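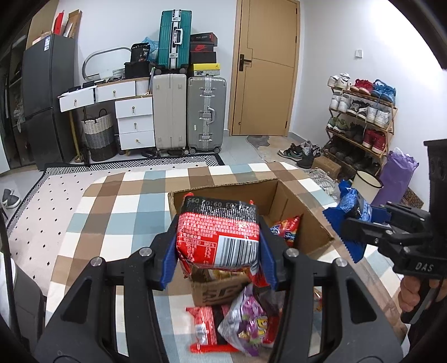
Collection rules for packaged snacks, second revision

I rewrote our handling rules for flexible packaging over the weekend, and three people have asked for the reasoning, so it goes here where I can link to it. The first version was a page and a half and mostly said "be careful." It was not enforceable. Denise Entwistle reviewed the drafts and cut most of the adjectives.

Scope first. These rules cover hand-held gripper work on sealed snack bags and packets, picked from or placed into an open carton, in homes. Bottles, jars and rigid boxes have their own sheet. Fruit has no sheet yet.

Grip location

Take a bag by its two long sides, at mid-height, with the pads flat. In the still at the top the ribbed pads press on the left and right sides of a red and black package, and the small printed text and the barcode stay in view between the fingers. I want that grip as the default for anything with enough body to resist it. A pinch on the crimped end is allowed only when the sides are blocked by the carton wall or another bag. Ekow Agbenyega argued for allowing the crimp everywhere, on the grounds that it is what a person would do. He is probably right about people. But a crimp grip lets the bag swing, and the place step becomes a matter of luck. We had a long thread on this in the Walgate channel and I don't plan to reopen it.

Closing force

Close until the pads stop moving freely, then stop. No squeeze past contact. If the contents crack audibly, the take is marked D (damaged contents) and kept. Do not delete it. The old rule told people to discard these, and we lost every example of the failure we most wanted to study. Retire the bag after a D.

Orientation

Orientation is free at pickup. Upside-down is fine. The date code on the package in the still is inverted and I would not ask anyone to redo that take. What matters is that the operator does not rotate the item in the air to make it look tidy. Correct orientation is a property of the place target, and if the task card doesn't name one, any stable pose passes.

This was the most common note in Afia Baidoo's audit. Operators were adding a small wrist turn at the end of each place, so the front of the pack faced the camera. Task card didn't ask for it. After a while the policy did it too.

Two-gripper work

When two grippers share a surface:

One item per gripper. No handoffs unless the card says handoff.
The gripper nearer the carton has right of way over the opening.
The other waits to the side, above the table, holding or empty. It does not hover over the carton.
Hands stay on the handles. If a bag slips, it stays where it fell until the take ends.

The last line gets broken the most. The reflex to catch something with your fingers is strong, and I've done it myself on a take I was supposed to be supervising. A finger in the workspace invalidates the segment from that moment, so stamp it and carry on.

Right of way caused more discussion than it deserved. Amerley Acheampong wanted it assigned by side (left always first), which is easier to remember. I went with distance to the carton because the carton moves between setups and the sides do not. We'll see. If the collision count doesn't come down by the end of September I'll switch to hers.

Surface and clutter

Leave the room as it is. No clearing the background, no moving shoes, suitcases or furniture out of view. The table covering stays on, patterned or not. A checked cloth is harder on segmentation than a plain one, and that is a reason to keep it.

Items on the table may overlap. Version one required a finger's width between packets, which made every starting layout look like a shop display. Overlap is now expected on at least some layouts in each session. The only hard limit is that nothing rests partly off the edge of the table.

Two exceptions to leaving the room alone. Loose cables on the floor where the operator will step get moved. Anything with a name, address or account number on it gets turned over before recording — papers on a desk, delivery labels, prescription boxes. Check behind you as well, because the view swings further than you think when you reach.

Carton

Flaps open and out of the path. Don't cut them off. The carton may be used until a wall no longer stands up unaided, then it goes. Printing on the outside can stay. Address labels fall under the privacy rule.

Do not wedge the carton against anything. It is supposed to slide a little when bumped, and if it slides far enough that the operator has to reach across the other gripper, end the take and reset.

Lifting out

Straight up until the bottom of the bag clears the rim, then sideways. Diagonal exits drag the bag along the cut edge of the cardboard, and foil tears on that more easily than you'd expect. Silver-lined bags seem to be worst, though I haven't measured it.

Records

The session sheet has three required fields: layout, item changes, stamps. Comments are optional and should be short. Abena Ametepe built the form in Harico and it now refuses to close with a required field blank, which I've heard complaints about and will not be changing.

Still open: what to do about shiny packaging under a ceiling light. Tilting the item away from the glare breaks the no-rotation rule, and turning the light off breaks the leave-the-room rule. For now, leave both alone and stamp G. I'll look at the G takes on Wednesday and decide whether they need a rule at all.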